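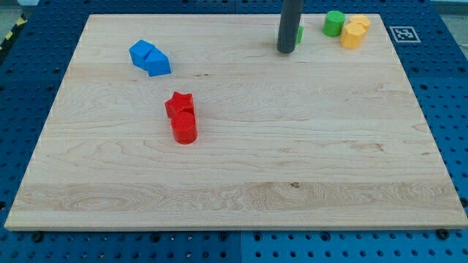 How many demonstrations does a pushing policy need before it is worth training?
Eighty-eight was enough to get a first loss curve worth reading. Fewer than that and the validation split was too small to tell me anything.

January 30, 2019

Notes on the Clurkthorpe set, mostly so I remember the settings. Each episode is one operator steering the rod by joystick while a second person types the instruction, in ordinary words, after the fact. We cap episodes at 15 seconds. Longer ones wander, and the label stops matching the motion.

Coloured blocks on a maple board, same board every session. I tried a grey laminate in the autumn and the colour segmentation was cleaner, but the policy then fell over on anything with grain. Back to maple.

The layout is never reset by hand between episodes. Wherever one push ends, the next starts. Seven episodes to a batch, then the calibration check against the marker. 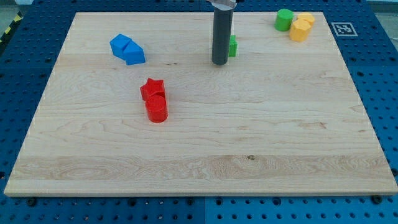 Rod down near the green block, reds and blues at left.

Labelling is the slow part. Presasside exports the instruction text with its own timestamps, and they drift against the arm log, so I rewrote the join to use the controller clock. Two operators also disagree on "beside" and "against". I've left both in.

Still to do in February: rerun the split by session, and fix the logger's habit of dropping the last sample of an episode.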